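Flandden is looking for 7 test builders for its next ship kit, the harbor tug Nullarik. Building starts in September. The work is paid, it's done at home for the most part, and you don't need to have built for a company before.

## The kit

Nullarik is a steam harbor tug in mixed media: a resin hull in one piece, resin deckhouse and funnel, injected plastic for the small fittings, and a photoetch fret for the rails, ladders and skylight guards. There is a small decal sheet with two name options and the draft marks. The hull is full depth, with a waterline scored inside for anyone who wants to cut it down.

The masters are finished and the first castings are out of the molds. What isn't finished is the instruction booklet. We have a draft with 44 steps, written by the same people who drew the parts, and we know where everything goes. That makes us poor judges of whether the drawings make sense.

Our last release, the cargo lighter Mwakyusa, went out with two deck beams shown in the wrong order and a glue-up that trapped the rudder post. Both were caught by customers. We reprinted the sheet and mailed it to everyone who had bought direct, but anyone who got theirs through a shop may still have the old one. (If that's you, write to the address at the end and ask for the corrected page.) Nullarik is a more complicated boat and we'd like to have other people go through it first.

## What you will do

You'll get a complete kit with the draft booklet and build it from step one to the end, in the order printed. If you think the order is wrong, write that down, but build it our way first unless doing so would ruin the part.

As you go, you fill in a log. The log is a plain text file with one entry per step. For each step we want to know how long you spent on it, what tools you used, anything that didn't fit, and anything you had to read twice. "No trouble" is a fine entry if there was no trouble. A long entry isn't worth more than a short one.

We also need to know about:

- resin shrinkage or warping, with a measurement if you can take one
- pour stubs that are hard to remove without marking the part
- any photoetch fold where the half-etched line is on the wrong side
- parts that are too easy to mix up, such as the port and starboard fairleads
- decals that silver, tear, or come out too big for the space

Take photos of problems as you hit them. Phone photos are fine. Put a ruler next to the part if size matters.
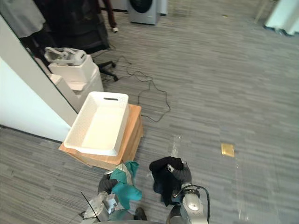
Painting is part of the test, but we aren't judging the finish. We want to see whether the breaks between subassemblies let you get a brush or airbrush where it needs to go. The space under the bridge wings is tight and the draft has you closing it up at step 19, possibly too early. Use whatever paint you normally use. We need the mix of acrylic, enamel and lacquer users that we'd see among ordinary customers, so please don't switch brands to suit us.

You are welcome to leave the model clean. Weathering is up to you and doesn't count toward the hours.

## Who we are looking for

We want a spread of experience. Of the places we have, some will go to people who have built resin ships before and some to people who have only built plastic. At least one will go to someone who hasn't folded photoetch yet, because the brass fret is where we expect most of the questions from buyers.

You should be able to:

1. Finish a kit. It doesn't matter how fast you normally build, but you need to have finished something in the last couple of years.
2. Write clearly in English about small mechanical things.
3. Work safely with resin. You'll be sanding it, so you need a dust mask and wet sanding at the very least, and you need a place to do it away from food and children.
4. Keep the parts, the drawings and your opinions off the forums until the kit is announced.

You don't need an airbrush. You don't need a resin saw either - we'll put one in the box, along with a spare blade.

We can't take people who design or sell competing kits of harbor craft. If you review kits for a magazine or run a channel, you can still apply, but you can't also review Nullarik. Tell us in your application and we'll talk about it.

## Where it happens

Nearly all the building is done at your own bench. There are two group sessions at our workshop in Fluvstead, one before you start and one after the logs are in. The first is for handing out kits and going through the log format. The second is longer. We go through the booklet page by page with everybody's notes on the table and decide what gets redrawn.

If you live too far away to come, you can join both sessions by video and we'll mail the kit. Two of the places are held for remote builders. We'd like one of those to be outside the country so that we learn how the packaging holds up in the mail.

The workshop is on the ground floor with a level entrance. Parking is on the street. Sessions start at 10 a.m. and we provide lunch. Bring your own magnifier if you use one, and bring the model in whatever state it's in for the second session. Half-rigged is fine. 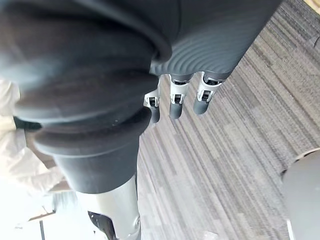

## Pay and what you keep

The fee is $600 for the complete test. Half is paid when you send in the log up to the end of the hull and deck section, and the other half when we have the full log. If you break or lose a part, tell us and we'll send another one. It doesn't come out of your fee.

You keep the model. You also get a boxed production copy of the kit when it's released, with your name on the thanks page of the booklet unless you'd prefer to be left out.

Travel to Fluvstead is paid at the standard bus or train fare. If you drive, we pay the same amount. We can't cover hotels.

The log and your problem photos belong to us for use in fixing the kit and the instructions. Photos of the finished model are yours. We may ask to use one on the website and you can say no.

## How long it takes

Our own builder took a little over six weeks of evenings on the prototype, with the rigging. We expect most testers to need longer than that and have set the deadline to suit. You'll have until the end of November for the full log. The hull and deck section should be in by the middle of October, so that we can start on fixes to the main casting if it needs any.

If you fall behind, write to us early. We can move a deadline for one person. What we can't work with is a log that stops at step 12 and an inbox that goes quiet.

## Changes during the test

We may send out revised pages while you're building. If we do, you'll get them by email with the changed steps marked, and you note in your log which version you followed. Don't throw the old pages away. If you have already passed the step, leave it as it is and carry on.

Replacement parts may also turn up in the mail without much warning. The mooring bitts are the likely ones. The current castings have a weak neck, and we're trying them in a harder resin. 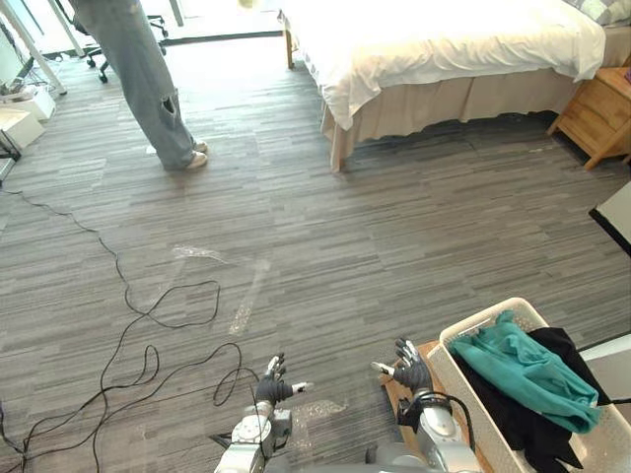 *Sneakers and ripped jeans on the striped carpet.*

## How to apply

Send an email to Atieno Okoth, who is running the test, with "Nullarik test" in the subject line. The address is on the contact page of the Flandden site. Please include:

- your name and the town you live in
- whether you'd come to Fluvstead or join by video
- two or three photos of something you have finished, any subject and any scale
- the paints and glues you normally use
- a short build note, half a page at most, on one step of any kit where the instructions gave you trouble

The build note counts for more than the photos. Pick a real step from a real kit, say what the drawing showed, what you did, and how you would have drawn it. We read these side by side when we choose.

Applications are open through the end of August. Everyone who applies gets an answer in the first week of September, including people we can't place. With your permission we'll keep your details for the next test, which will be a smaller boat with no photoetch.

Questions about the kit itself, such as scale, price and release date, will be answered when it's announced. Questions about the test can go to Atieno at the same address. She is in the workshop until 4 p.m. and usually answers the same day.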